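Residuals

The planner at Zudivetti had 49 parameters, and Babita Kashyap had written comments for 48 of them. The remaining one was called settle_k. It was set to 0.872, and the commit that introduced it said "better."

She had asked Afonso Vieira about it in April. He said it was from before the migration and that he would look.

On 25/08/2023 the nightly replay failed on episode 894. The replay job took each recorded demonstration, ran the tracker over both hand-held grippers, rebuilt the two trajectories and compared them with the stored ones. A pass was a residual under two millimeters. Episode 894 came back at eleven, left hand only, starting at frame 2,290.

Babita opened the log and then the video. The task was the power strip and its plug, two hands, white board.

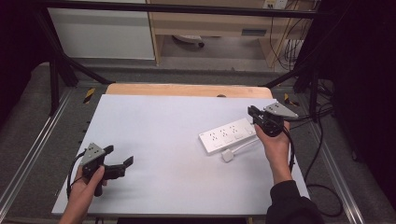 "Marker dropout," Afonso said from the other desk. He had not looked up.

"No dropout. Detection is continuous for the left plate. Confidence never goes under the threshold."

"Clock skew."

"Both streams are on the same clock. You moved them in April."

He came over and stood behind her chair. She plotted the left trajectory in x, y and z, stored against rebuilt. The curves lay on top of each other up to 2,290. After that the rebuilt one ran smooth and the stored one had a small step in it, eleven millimeters in z, and stayed there.

"So the stored one is wrong," he said.

"Or the new filter is eating a real step."

She set settle_k to zero and ran it again. The step came back. She set it to 0.872 and the step was gone. She tried 0.4 and got half a step, which corresponded to no motion a hand could make.

"It's a smoother," Afonso said. "I remember now. The Kadura trackers used to jitter whenever the hand stopped, and the policy learned the jitter. So I damped anything that happened after a pause."

"Anything."

"Anything small."

She pulled the gripper camera for the same interval and stepped through it one frame at a time.
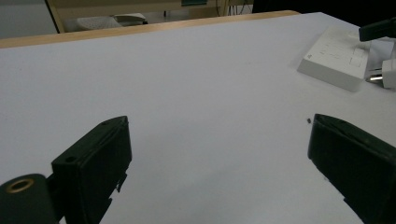 "He rests his wrist," she said. "He waits for the other hand, and he lets the wrist down. Eleven millimeters. Then he works from there."

"Boonchu does that. I've seen him do it."

"How many episodes are Boonchu's?"

Afonso went back to his desk and ran the query. It took a while. The fan on the Flokley server changed pitch and changed back.

"872," he said.

Babita looked at the number, then at the parameter, and decided it was a coincidence. She opened the config file and typed a comment above settle_k — removes rest posture after pause, see episode 894 — and set the value to zero. Then she queued all 872 for rebuild and went to find out whether Boonchu was still in the building.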